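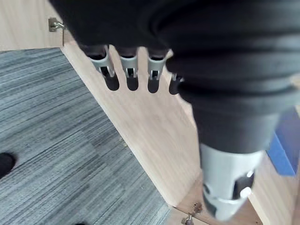 January
Aniela Kurek

Speaker notes - "Bread in a small kitchen: what I learned from one year of rye"

Good evening. Thank you for coming out in this heat. I will speak for 40 minutes and after that we cut the loaves. Please do not cut them before, the inside is still setting.

(Wait for people to sit. Check that the back row can hear.)

Who I am. I grew up in a house where rye bread was bought from one bakery and no other. When I moved to Australia I could find very good white sourdough, and I could find dark bread coloured with something sweet, but I could not find the bread that I missed. So I started to bake it. My first loaves were terrible. I kept one on the windowsill for a month to remind me.

1. Rye is a different grain and it wants a different hand

If you have baked with wheat, you know the feeling when the dough becomes smooth and springs back. With rye you wait for this feeling and it never comes. The dough stays like wet clay. I kneaded my first dough until my wrists were sore, and it was the same at the end as at the beginning.

Rye has some gluten, but it does not make the stretchy net that wheat makes. What holds the loaf together is mostly a kind of gum in the flour which drinks a lot of water. So you mix until there is no dry flour, and then you stop. A wet spoon is enough. I do it in the time it takes the kettle to boil.

(Show the spoon. Pass the small bowl of dough around, with the damp cloth.)

2. The starter

People are afraid of the starter. I was also afraid, and I fed mine too often, like a grandmother. Mine is called Skullik, my nephew chose the name. It lives in the fridge in a jam jar and it gets food once a week, one spoon of rye flour and one spoon of water. Before baking I take it out the evening before and give it a bigger meal.

In summer here the kitchen is warm at night and the starter is ready at five in the morning, when I am not ready. I tried many things. What helped most was colder water, straight from the fridge, and a smaller spoon of starter in the big meal. Now it is ready when I have had my coffee.

How does it look when it is ready? The top is a little domed, with small cracks, and the smell is sour but fresh, like yoghurt and apples. If the top has fallen in the middle you are late. Bake anyway. The bread will be more sour and some people like it better.

3. The recipe on your sheet

For one tin:
900 g wholegrain rye flour in total, and part of this goes into the starter the night before
The water is on the sheet. Please weigh it, do not use cups
Salt, one level tablespoon
Caraway if you like it. I like it, my husband picks out the seeds

This makes a big loaf. My tin is a long one and I bought it second-hand. If your tin is the ordinary supermarket size, make half, and begin to look at it earlier in the oven.

Fill the tin to two thirds and not more. Smooth the top with wet fingers and dust it with flour. When the flour shows cracks, it goes to the oven. Do not wait for it to double. I lost perhaps ten loaves because I waited for it to double, they rose beautifully and then sank like an old sofa.

(People laughed at this last time. Pause.)

4. The oven

My oven is old and the numbers on the dial are mostly decoration. I bought a cheap oven thermometer and found that when the dial said 220 the inside was 237. This explained many black crusts. If you take home only one thing tonight, buy the thermometer.

I start hot, then I turn it down after the first quarter of an hour and leave the loaf for a long time. Longer than you think. The colour of the top tells you very little. I take the loaf out of the tin for the last ten minutes so that the sides can dry.

5. Waiting

This is the hardest part for me. A rye loaf cut on the same day is gummy and sticks to the knife, and you will think you have failed. Wrap it in a linen cloth and leave it on a rack until the next day. My aunt said two days. I baked two loaves together and cut one after each, and I am sorry to say my aunt was correct.

The loaves on the table were baked yesterday morning. One is with caraway and one is plain. The third has a little wheat in it - for the children, and for anybody who is not yet convinced.

6. Questions I usually get

Can I use light rye? Yes, but use less water and expect a softer loaf.

Can I freeze it? Yes, sliced, with paper between the slices. It toasts well from frozen.

Why is there a gap under my crust? Most often the dough was left too long before baking, or it was too wet. Try to change one thing only, and write it down. I have a notebook with 46 bakes in it, with butter on nearly every page, and it has helped me more than my books.

Is it cheaper than buying? With the oven on for so long, only a little.

(Now the butter and the pickles. Ask someone at the front to help with the plates. Starter in small jars is by the door, one for each family, please bring the jar back to the next meeting.)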